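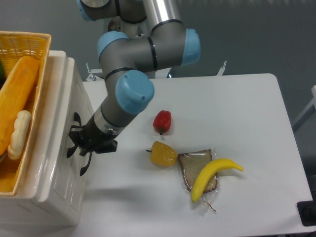 Page last changed: Sunday, February 13, 2022

Home Storage Basics, Session 2: Bread, Bananas and Peppers
Notes by Zanele Modise

Okay, groceries on the counter! I like to start this session with everything dumped out together, a couple of peppers, a banana, some wrapped bread, because that's how my own kitchen looks when I get in from Chauke Market with my arms full.

First thing: get the banana off the bread. A banana is heavier than you think and a soft slice dents in no time, even in plastic. Mine go on a hook by the window, well away from the other fruit (they give off ethylene and hurry everything else along - we'll do that properly in Session 3). If you only have a bowl, fine, put them on top.

Peppers next. Red and yellow ones are the ripe ones, so they won't keep as long as green. Don't wash them until you're going to eat them. Into the crisper drawer, whole, and try to use them within the week. A pepper lying on its side is perfectly happy, by the way, somebody always asks me.

Now bread. Wrapped slices are great for lunches but please don't put them in the fridge, bread goes stale faster in there. Counter for a day or two, freezer after that. I freeze mine slice by slice and toast it straight from frozen. Press the air out of the wrap before it goes in, and write the date on it!

For the worksheet, plan one shelf and one drawer for a household of 2. Your shopping for the exercise is 600 grams of peppers, one loaf and a bunch of bananas. Draw where each thing goes and write down what you'd eat first. Pencil is fine, so is a photo of your real kitchen.

The Florkora boxes we use for the drawer exercise are in the tall cupboard. Lids go back with them, please - we were two short in May.

Worksheets to me by the start of Session 3.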